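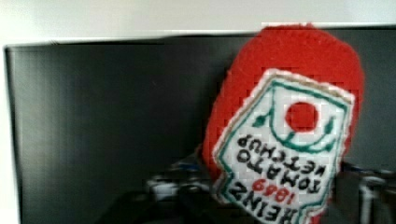 Section 4. Washing Stuffed and Knitted Items

This section covers the Soft Items program on the Stikent compact washer, including set-up, loading, the wash itself and drying. Read Section 2 (Leveling and Connections) before you use the machine for the first time. The control panel is shown on the fold-out page inside the back cover.

4.1 What the program does

Soft Items is a low-agitation wash with a long soak, two rinses and a slow final spin. The drum turns a short way in each direction and pauses between turns. Water stays cool throughout. The program cannot be combined with Quick, Heavy Soil or Delay Start, and those buttons do not light while it is selected.

Use it for:

Stuffed toys and play food with polyester filling
Hand-knitted and machine-knitted items marked washable
Felt pieces made from synthetic fiber
Small cushions up to 26 inches on the longest side

Do not use it for:

Items filled with beans, foam crumbs, straw, sawdust or paper
Items with a battery, sound box or light that cannot be taken out
Wool felt, unless the sewn-in label says machine washable
Leather, suede or glued-on trim
Down pillows (see Section 5)

If an item has no care label, treat it as hand wash only and go to 4.8.

4.2 Before the first wash

Run the drum once with nothing in it. This clears out any residue from factory testing.

1. Open the water supply valve fully.
2. Close the door and press until it clicks.
3. Turn the dial to Rinse + Spin.
4. Press Start. The program takes 26 minutes.
5. When the display shows End, wait for the door lock to release and wipe the door seal with a dry cloth.

Note: A little water may remain in the fold of the seal. This is normal.

4.3 Checking the items

1. Read the care label. If the label and this manual disagree, follow the label.
2. Press the item all over with your fingers. Feel for hard parts, wires and squeakers.
3. Look along the seams. Close any gap with a few stitches before washing. Filling that gets out will collect in the drain filter.
4. Remove ribbons, bells, clips and clothing. Wash doll clothes separately in a small mesh bag.
5. Brush off dry dirt and crumbs outdoors or over a sink.
6. Test for color loss. Wet a white cloth with cool water and hold it against a hidden part of the item for one minute. If color comes off on the cloth, wash that item by itself.

Reds, dark greens and navy are the colors most likely to bleed. Test every one of them, including embroidery thread and appliqué. A light patch sewn onto a dark background can pick up color from the fabric next to it, and this usually cannot be washed out later.

CAUTION: Loose buttons and plastic eyes can come off during a wash and become a choking hazard. Pull firmly on each one before and after washing. Do not return an item to a child under three if any part is loose.

4.4 Treating spots

Treat spots no more than 15 minutes before the wash. Longer than that and the detergent may leave a ring.

1. Mix one teaspoon of liquid detergent into a cup of cool water.
2. Dab the spot with a soft cloth dipped in the mixture. Work from the outside of the spot toward the middle.
3. Blot with a clean damp cloth.
4. Repeat if needed, then load the item right away.

Do not scrub knitted surfaces. Scrubbing raises the fibers and the area will look fuzzy or matted after it dries. Do not use chlorine bleach, stain sticks with bleach, or dish soap. Dish soap makes too many suds and can stop the program with code F2 (see 4.9).

4.5 Loading

The mesh bag supplied with the washer is the Hao bag, size 2. It holds up to three small items or one medium one. More bags can be ordered through the Flundville parts counter; the part number is on the bag's sewn-in tag.

1. Place the items in the bag. Leave enough slack to fold the top of the bag over once.
2. Close the zipper and tuck the pull under its elastic cover.
3. Put the bag in the drum, toward the back.
4. If the bag is the only thing in the drum, add two light-colored towels to balance the load. Do not use new towels, which shed lint.
5. Check that nothing is caught between the door and the seal.
6. Close the door.

The dry load for this program must not be over 4 pounds, towels included. Stuffed items hold a lot of water and the drum will be much heavier once they are soaked. An overloaded drum will not spin evenly, and the machine will try to correct the load several times before giving up.

Note: An item too large for the bag may go in a pillowcase tied with cotton string. Do not use rubber bands or safety pins.

4.6 Adding detergent

Use liquid detergent for delicates. Powder does not always dissolve in cool water and can stay in the filling.

1. Pull out the drawer.
2. Pour detergent into the left compartment, up to the lower line. Never fill past the upper line on this program.
3. Leave the softener compartment empty. Softener coats synthetic fill and makes it clump.
4. Push the drawer in until it stops.

If your water is very soft, use half the amount. Your water supplier can tell you the hardness. Set the washer to match it with the steps in Section 2.

4.7 Running the program

1. Turn the dial to Soft Items. The display shows the remaining time.
2. Press Spin to choose a speed. The choices are 0, 300 and 500. The washer starts at 300, and this is right for most stuffed items. Use 500 only for cushions with a firm cover.
3. Press Extra Rinse if anyone in the home has sensitive skin. The light above the button comes on.
4. Press Start and hold for 2 seconds.

The drum stands still for long periods during the soak. Do not switch the machine off. You can pause it to add a forgotten item as long as the door symbol is lit – after that the water level is too high for the door to open.

To stop the program early:

1. Press and hold Start until the display shows a dash.
2. Turn the dial to Drain.
3. Press Start again and wait for the lock to release.

CAUTION: Never force the door. The lock stays on for up to two minutes after the drum has stopped.

4.8 Hand washing

For items that cannot go in the machine but may still be wetted:

1. Fill a clean basin with cool water and add a teaspoon of liquid detergent.
2. Lower the item in and press it gently under the water. Leave it for ten minutes.
3. Lift it with both hands underneath. A wet knitted item will stretch if it is held by one end.
4. Drain the basin and refill it with clean water. Press and release until no suds appear. This may take several changes of water.
5. Lay the item on a dry towel, roll the towel up and press along the roll. Do not wring.

The Spin program at 300 may be used to remove water after hand washing, with the item in the mesh bag. Skip this for wool felt.

4.9 Drying

Air drying is best for everything washed on this program.

1. Take the items out as soon as the display shows End. Damp filling left in a closed drum will start to smell.
2. Squeeze the item along its length to break up clumps in the filling.
3. Pull the item gently into shape. Smooth sewn-on labels and patches flat with your fingers while they are damp.
4. Lay it on a mesh rack or a dry towel, away from radiators and direct sun.
5. Turn it over every few hours. Change the towel when it feels wet.

Small items need a day or more. Large cushions can need three. The outside dries first, so squeeze the middle between your palms to check. If it feels cool, leave it longer.

If you have the matching Cevalham dryer, you may use its Rack setting with no heat. Do not tumble knitted items on any setting.

When the item is fully dry, lift the surface with a soft brush. Trim pills with small scissors or a fabric shaver, held flat. Keep the shaver off embroidery.

Codes you may see during Soft Items

F2: Too many suds. The washer adds a cooling rinse and continues. Use less detergent next time.

F5: Load out of balance. Open the door, move the bag to the back, spread the towels and restart the spin. If the code comes back, take out one item.

F7: Slow drain. Clean the filter (Section 7). Lint and loose filling are the usual cause.

dr: Door not closed. Check the seal for a trapped zipper pull or corner of fabric.

Write down any other code and unplug the washer for five minutes. If the code is still shown when you plug it back in, contact service and have the model and serial number ready. Both are on the plate inside the door.

4.10 After each use

Wipe the seal and the glass. Leave the door and the drawer open a little until the inside is dry. Rinse the mesh bag under the tap and hang it up. After a load that shed a lot of fiber, run Rinse + Spin with the drum empty before washing dark clothes.

Replacement seals are listed on page 364 of the full parts catalog. Section 4 was last revised 16 April 2019 and applies to machines with a dial control. For machines with a touch panel, use the separate sheet packed with the drain hose.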